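Search this site
Search

Home Projects Notes Downloads Contact

6 min read

# Jaltwood Bin Set — data card

Last revised August 18, 2025. Maintained by Kirsty Greenwood. Corrections welcome, praise less so until you've tried the thing.

## What it is

A list of household odds and ends, a grey metal bin to put them in, and a set of records of what was in the bin and how it lay. The records come to 4,000. Each gives the items present, a short plain-English name for each one, and a note on which items touched or covered which.

The idea came from Ubaldo Bassi, who held that a drawer of mixed junk is harder to describe than a shelf of tidy groceries. I agreed with him then and mostly still do. I am less sure that our junk is very much like anyone else's.

## The objects

Most of the items were bought second-hand in Surden in March, by two people with different ideas of what clutter is. Hoi-yan Yu went for toys and tools. Wayne Bunting went for packaging, and it shows: boxes are over-represented, and anything soft is scarce. There are no clothes, no food and nothing made of glass.

We set out to avoid pure geometry. Plenty of older sets lean on cubes and balls, and you can do well on those while learning very little about a real kitchen drawer. Whether we avoided it is open to question. Several of our blocks are still blocks, angled faces or no.
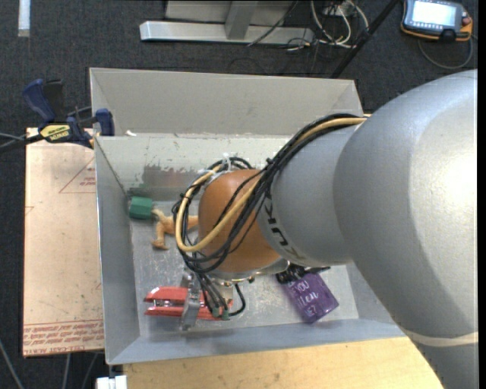 The naming was where we argued most. Maëlle Charbonneau wanted one fixed name per object. Wayne wanted people to write whatever came to mind. We ended up with both, in separate columns, and they disagree more often than I'd like. A tan figurine may be "figure", "doll", "toy man" or "the beige one". A purple box with writing on it gets named by its colour, by its lettering, or just as "packet", depending on who was typing and how near it was to lunch.

Long red things are the worst case. If something crosses the middle of one, people will happily enter it as two objects. We have corrected the ones we found. I don't believe we found them all.

## Columns

`items` — fixed names, separated by semicolons
`free_names` — what the annotator first wrote, spelling left alone
`overlaps` — pairs, the upper item first
`text_seen` — any words readable on an item, left blank if in doubt
`checked_by` — initials

On `text_seen`: please enter only the letters you can read. An early batch had whole slogans filled in from a glimpse of one word, and we threw those entries out. If all you've got is "YOU", write "YOU".

## How the bin was filled

Items were tipped in from a tub and left where they fell. The layouts are not random in any sense a statistician would accept. Things with limbs snag on their neighbours, flat boxes slide to the sides, and whoever does the tipping has a favoured hand. Between tippings the order of the tub was changed by stirring it, which is a generous word for what we did.

A checker went over the names in batches of 12. Two people checked the overlaps separately, and where they differed the pair was dropped. That makes the overlap column look cleaner than the problem is, and anyone quoting a score on it should say so.

## What I would not use it for

- Claims about homes in general. It is one bin.
- Colour naming. The lighting was never measured.
- Weight or material. We recorded neither, and guesses from looks alone will be poor.
- Comparison with the Sison list, which counts a box and its lid as two things. We count one.

## Known problems

Records tagged `nasten` come from an earlier trial with a smaller tub. They are sparser than the rest and probably ought to have been left out. Ubaldo wanted them kept, so they are in, but filter them if you care about how crowded the bin is.

Sixteen records have an empty `items` column and a filled `free_names` column. Treat them as unchecked.

Two objects share the fixed name "green block". Renaming one would break older copies, so it waits for the next version.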